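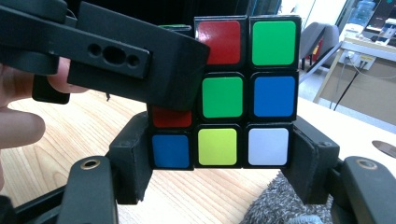 A reader of the first draft asked why the answers have no hex values beside them, and whether "sea green" in one row could be taken as the same color as "sea green" in another. It can't. The hex values belong to the patches people were shown. The answers are only words, and two people who typed the same words may have been looking at different patches. Join on patch_id, never on answer_text.

Indlow Color Words

README and data card
Last edited May 29, 2022

Summary

Indlow is a small table of color names in everyday American English. People in Wurnance were shown printed color patches, one at a time, and wrote down what they would call each color. There were 30 patches and 710 people took part. Answers were written by hand on a paper form and typed up later with Issa, our in-house entry tool.

The set is meant for people who study color words, teach a class on survey data, or need a list of the names that ordinary people use and paint companies mostly don't. It is too small to train much of anything on.

What is in the folder

answers.csv: one row for each answer
patches.csv: one row for each patch, with its printed reference values
people.csv: one row for each person, with age band and a few yes/no fields
form.pdf: the blank paper form
spelling.txt: the list of spelling changes, old form and new form
CHANGES: what was edited and when

All text files are UTF-8 with a header line. Commas inside an answer are kept and the field is quoted. If your spreadsheet program turns "5-5" into a date in the batch column, import that column as text.

Fields in answers.csv

person_id: random, does not follow the order in which people came
patch_id: matches patches.csv
position: where the patch came in that person's order
answer_raw: as typed from the form, mistakes included
answer_text: lower case, spelling changes applied
base_word: the main color word, if there is one
unsure: yes if the person ticked the "not sure" box
batch: typing batch

The base_word field is filled in by hand. "Light blue," "sky blue" and "kind of blue" all have the base word blue. "Teal" has the base word teal. "Brick" on its own has no base word and the field is left empty, even though most people would file it under red or brown. We tried filling these in and could not agree with ourselves from one batch to the next.
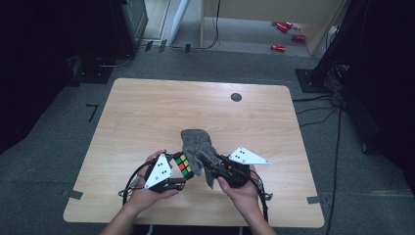
Hyphens were the other steady problem. "Blue-green" and "green-blue" are kept as two separate answers, with the base word set to the second part: green for the first, blue for the second. "Bluegreen" as one word was changed to "blue-green" and is in spelling.txt. "Blue/green" with a slash was left alone. On some forms the slash seems to mean "or," and we had no way to tell which forms those were.

How the patches were chosen

The patches come from Flamel, an older set of printed cards that we had on hand. They cover the usual ground: reds, oranges, yellows, greens, blues, purples, pinks, browns, and a few grays. White and black are not in the set. That was a mistake and it shows in the answers for the palest patches, where people reached for "white" and then added something to it, such as "white but dirty" or "white with blue in it."

The cards have a matte finish. A glossy sheet was tested first and dropped. Under a ceiling light the same gloss patch got "navy" from one chair and "gray blue" from the next one over. The gloss answers are not included.

Each card shows one flat square of color on a neutral gray ground. We kept the squares apart on purpose. A color next to another color is named differently than a color alone: a plain red beside orange is often called "dark red," and a yellow beside green picks up the word "lime." If you want names for colors in a pattern, or for colors on real objects, you will need another data set.

How people took part

Anyone 18 or over could take part. People sat at a table under the same type of lamp and went through the cards in an order printed on their form. There were five printed orders. Each person was asked to write the name they would use when talking to a friend. There was no time limit and no list of names to pick from. A person could leave a line blank, and blank lines are kept in answers.csv with an empty answer_raw.

We did not test for color blindness. The form asks "Has anyone ever told you that you are color blind?" and the reply is in people.csv as told_cb. Treat it as a self-report and nothing more. The rows have not been removed. If you drop them, please say so in your write-up.

Languages spoken at home are recorded only as English, other, or both. Several people wrote an answer in another language and then crossed it out. Crossed-out words were not typed. 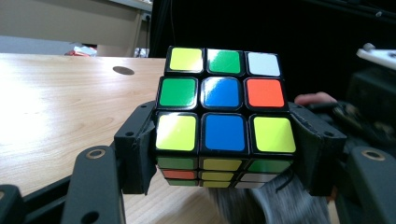 Orange and red deserve a separate warning. Patches 11 and 12 lie between the two, and the answers split so evenly that the most common answer changes if you leave out a single batch. "Red-orange" and "orange-red" are both common, and by the hyphen rule above they end up with different base words. Do not use these two patches to show which word people prefer.

Known problems

Batch 3 was typed with autocorrect on. Most of the damage was found by checking against the paper, but a few odd entries may remain. One that was caught: "puce" typed as "puck."

The lamp was changed for a newer one of the same model in May. Forms filled in after the change have new_lamp set to yes in people.csv. We see no clear difference, but the groups were not balanced for it.

Handwriting was hard to read in places. Where a word was a guess, answer_raw ends with a question mark in square brackets. Answers where the person wrote a question mark of their own have no brackets.

Age bands start out narrow and get wide. Everyone over 50 is in one band. It was printed that way on the form and cannot be split.

Privacy

No names, addresses or birth dates were collected. A few people wrote personal remarks in the margin, and these were not typed. The paper forms are stored in a locked cabinet and are not available.

Use

You may copy, change and share the files, for any purpose, as long as you name Indlow as the source and say what you changed. Please use the version line at the top of CHANGES when you cite it.

Small fixes to spelling.txt are welcome. Send the old form, the new form and the person_id of one row where it appears. Changes to base_word are not being taken until batch 3 has been checked again.
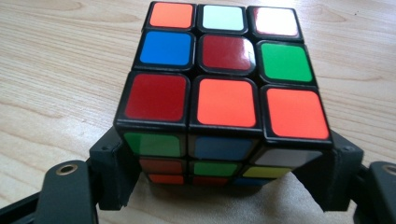 Scrambled cube with orange, blue, green and dark red stickers, light wooden tabletop behind.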